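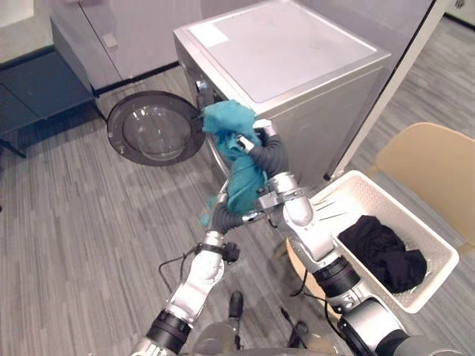 A teal cloth at the open door of a front-loading washing machine.

Lamptey's gardening firm takes on the verges

Good news for anyone who walks to the shops along Mill Road: the verges are getting some proper love at last! Grisadeo, the garden care firm based behind the old dairy, has won the contract to look after the grass, hedges and flower beds in Lamptey, and its crews start work in May.

The firm is run by Saskia Goodwin and Selorm Fiadzo, who began with one van and a borrowed hedge trimmer and now have a team of 12. They already look after 371 private gardens in the area, so plenty of readers will know the green vans (and the very cheerful whistling that comes with them).

Under the new deal, 19 verges will be mown every fortnight until the leaves come down. Another four, including the long bank by the bowling green, will be left to grow until late summer so the wild flowers can set seed. Last year's oxeye daisies on that bank were a joy, and it's lovely to think of more of them.

"We've been itching to get at those beds by the library," said Saskia. "The soil's good, it just needs feeding and a decent mulch. We're putting in salvias and hardy geraniums, and there'll be bulbs in the autumn."

Morenike Wike, who has lived opposite the library for 15 years, is delighted. "I've been pulling the bindweed out myself," she said. "They're welcome to it!"

Hedge cutting will wait until the nesting season is over, and crews will begin at 8am on mowing days. Cars parked half on the verge along Mill Road will need to be moved by then. Route lists for each street are up in the library window, and Selorm is happy to take calls about overgrown corners that have been missed.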